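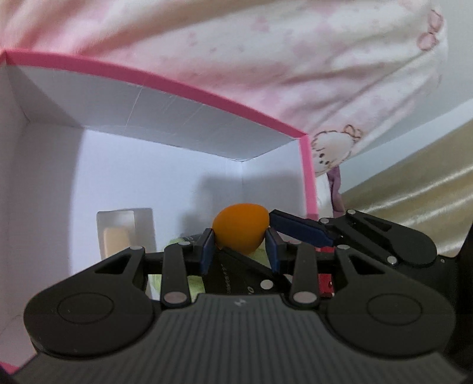 Attachment 1 -- orange ball, white box

Ticket 1782
Opened by: Asmaa Alaoui, Climthorpe front desk
Assigned to: Jae-in Seol
Subject: Orange ball won't stay in the game room
Status: Closed

Feb 25, 2021 is not how we write dates here, so: February 25, 2021.

9:10 Asmaa
The orange ball from the Keltach table set has left the game room again. Found under the radiator by the mail slots. A guest in room 125 reports hearing it go down the stairs, one step at a time, very late.

9:25 Jae-in
Is it round? The spec sheet says round.

9:31 Asmaa
See attachment. I'd call it slightly egg-shaped. Matte, orange, no opinion on the rest.

9:50 Jae-in
Put it on the game room floor by the window and let go of it. Tell me which way it heads.

10:15 Asmaa
Toward the door, with a wobble. Did it five times. Four for the door, one for my shoe.

10:40 Jae-in
Came up with a level. The floor drops toward the hall. See ticket 1672, "chair drifts," closed in June as "user preference." I closed that one. Reopening it with some embarrassment.

11:05 Asmaa
Can the ball live in the white cardboard box in the meantime? The one with the pink rim. It's scuffed and creased inside but it has walls, and that's all I'm asking of it.

11:12 Jae-in
Fine by me. Box goes on the low shelf, ball goes in the box after every game. Please don't tape it shut, the Lloyd twins will only see that as a challenge.

2:30 Jae-in
Fitted a door strip from Deltmont, cut to width. Rolled the ball at it from the window. It stopped, thought about it, and came to rest against the baseboard.

2:44 Asmaa
Confirmed. Still in the room after lunch. Replacement ball not needed -- the kids say this one is better because it cheats.

Resolution: door strip fitted, ball stored in box. Floor moved to 1672.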